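Chapter 2
Cloth on the Table: Smoothing, Squaring and Folding

Before you start

I learned to fold badly. For years I grabbed whatever came out of the basket, flapped it once, doubled it over and pushed it into the cupboard with the flat of my hand. It all went in, the door shut, and I thought that was folding! Then I took a job in the linen room at the Kamonau, a small hotel with a very large appetite for napkins, and found out on my first morning that I had been skipping the first half of the work.

The first half is the smoothing. A fold is only as straight as the cloth you make it in, and a cloth that has been lying in a heap has its own ideas about where it wants to bend. If you fold over a wrinkle you get a wrinkle with a crease on top of it, and the crease is the bit that lasts. So we'll spend most of this chapter with the cloth still open on the table, and you may feel (I certainly did) that we are taking for ever to get to the good part. Stay with me.

By the end of the chapter you should be able to:

find the edges and corners of a crumpled cloth without shaking it
smooth a thin cloth flat from the middle outwards
square it to the edge of a table
fold it in half and in half again with the corners meeting

You'll need a table you can reach right across, and one thin, plain cloth in a strong colour. I say a strong colour because creases are much easier to see on bright fabric than on white. The practice cloths I use in my own classes come from Sobczak, a market stall near my house that sells offcuts by the armful, but an old pillowcase slit down two sides is every bit as good.

2.1 Why cloth is awkward

Pick up a plate and the whole plate comes with you. Pick up a corner of a cloth and the corner comes, and the rest trails along behind in whatever shape it likes. That's really the whole difficulty. Every time you move one part, you change the shape of the other parts, and some of what you've just flattened will quietly bunch itself up again on the far side.

Thin cloth is the worst for this. A thick towel has enough weight to stay where you put it, so you can be quite rough with it. A thin cotton or a lining fabric slides, lifts with the draught when somebody opens a door, and takes a crease from the lightest pinch. On the plus side it tells you everything. Stand so the light falls across the table and each ridge will show up with a bright line along its top, and you can follow that line with your finger to see where the slack is coming from.

Most heaps, once you look at them calmly, are only partly heaps. There is usually one stretch that's nearly flat already and one stretch where all the spare cloth has gathered. Leave the flat part alone, hold it down so it stays flat, and take up the gathered part by the top of a fold. Two points of contact, one pressing and one lifting. I still say "press and lift" under my breath when I'm doing tablecloths.

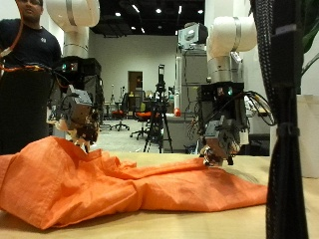
2.2 First look: reading the heap

We'll begin with no folding at all. Drop your practice cloth on the table from chest height and leave it exactly as it lands. Now keep your hands behind your back and look for three things: the flattest patch, the tallest ridge, and any corner you can be sure is a corner. That last one catches people out, as a doubled-over bit of hem can look very like a corner until you tug it.

When you've found all three, put one palm on the flat patch. With your other hand take hold of the tallest ridge, finger and thumb, and raise it just enough to clear the table. Draw it gently away from your palm and lay it down again. Don't pull hard! If the cloth under your palm starts to creep, you've gone too far, so let go and try again with a shorter movement.

Do this for 20 drops before you go on to section 2.3. It sounds like a lot, I know, but each one takes very little time and they're all different. My class at Gania, the community centre where I teach on winter evenings, groans every year when I say it, and then I can't get them to stop.

Keep a pencil handy and make a note of any drop where you couldn't find a true corner. We'll come back to those when we square the cloth to the table edge, and you'll want to remember which way it was lying.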